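Buy the Boring Stuff First

By Consolacion Catacutan
Last updated: June

I have sat through a lot of budget talks about robots, and they all start at the same place, which is the arm. How far does it reach, how much can it lift, can we get two? Everybody loves the arm (me too, I have a Pivik brochure on my fridge). And then the money's gone and somebody asks what the thing is going to learn from.

So here's my opinion, and you can throw tomatoes. If you run a small shop and want a machine that does household chores, spend your first year's money on hand-held grippers and the people to hold them. Leave the arm for year two.

At Kirkska we did it backward. We bought the arm in our first spring, and it sat under a sheet while we argued over a line in the budget for $935. That line was cables, straps and spare markers — the stuff that decides whether you get any work done before lunch! The grippers themselves came to $1,341 with shipping. I'd happily have bought them twice.

And please, please budget for a place to work. We priced a proper mock bathroom from Foladberg and I nearly choked. A plain tub on a floor you can walk all the way around does the job, and you want chairs and tables close by too, so people can sit down between turns. Leaning over a tub is hard on the back. Put 30 minutes on the schedule and then swap.
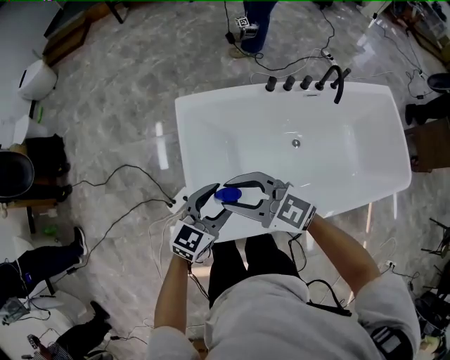

Tub work with a gripper in each hand, a small blue object held over the rim.

Look at the cables on that floor and tell me a cable budget is silly. I now ask for $1,236 a year under "wires and misc." and I don't apologize for it.

My friends at Laur think I'm too cheap and that an arm in the room keeps everyone excited. Maybe so! Excitement is worth something, and I'd never tell a team to be gloomy. But I'd still like to see the sheet stay on until there's a good pile of work to show it.

Recent items
Should You Lease or Buy? A Grumpy Answer
What We Paid for Floor Space
Spare Parts and the People Who Hide Them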